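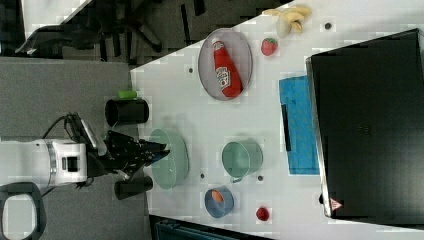 Kitchen table practice setup: gripper over the green dish, mug and fruit alongside.

Print this page | E-mail this page
Search the help site Go All topics

What do I budget for besides the arm itself?

Siv Vik
We're so close to buying a robot arm for our after-school tech club, and I'm thrilled! The plan is tabletop kitchen work — picking up fruit, moving a mug, maybe putting dishes away later on. The arm and gripper come out of a separate grant, so what I'm trying to plan is everything else. I have $1000 for the extras and I'd hate to find out in October that I forgot something big. Do I need a special table? Real dishes or play ones? And how much should I hold back for spares? We have one room with carpet and regular outlets.

Ylva Berge
Oh, you're going to have such a good time with this! We set up ours at Flundar last year, and the table was the part I'm gladdest we spent on. Get one that's heavy and doesn't wobble. We paid $473 for ours, used, with the mounting plate and bolts, and I'd do it again in a heartbeat. Measure the reach of the arm before you pick a size, then add room at the back for a monitor if you want one there.

Next, think about cables. A cable that runs along the arm needs slack to follow the wrist around, and ours snagged on a bowl the first week. A pack of clips and a spare cable go on the list from day one. 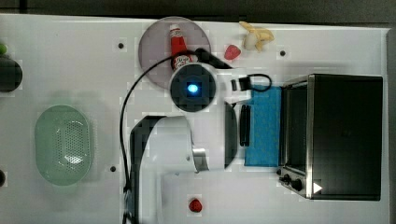
For things to pick up, mix easy and hard shapes. Sponges are wonderful for beginners because they squash a little, and a ketchup bottle is a nice next step. Strawberries are small and fussy, so save those for the kids who want a challenge. All our dishes, bottles and pretend food came to $144, and I bought doubles of the small stuff. If you want an appliance like a toaster oven on the table, get it secondhand and decide where it goes early — it eats up a lot of space, and the door needs room to swing.

With a replacement set of fingertips and the cable bits, our total was $812. Put the rest of your money away and don't touch it until you've run for a month.

Teemu Harju
check the power strip rating. also buy a second set of fingertips, shipping from Sterkitz took forever for us

Gudrun Backlund
I agree with Ylva on nearly all of it, but I'd start with a cheaper table if the arm is a light one. Ask the seller for the base bolt pattern and the weight before you shop. And keep the emergency stop where an adult can reach it!

Comments (3)

Siv Vik: Doubles of the small stuff, yes! Adding that to my sheet tonight.

Ylva Berge: Send me your table size when you have it, I love this part.

Teemu Harju: does the mounting plate fit a thinner top? ours is pretty thin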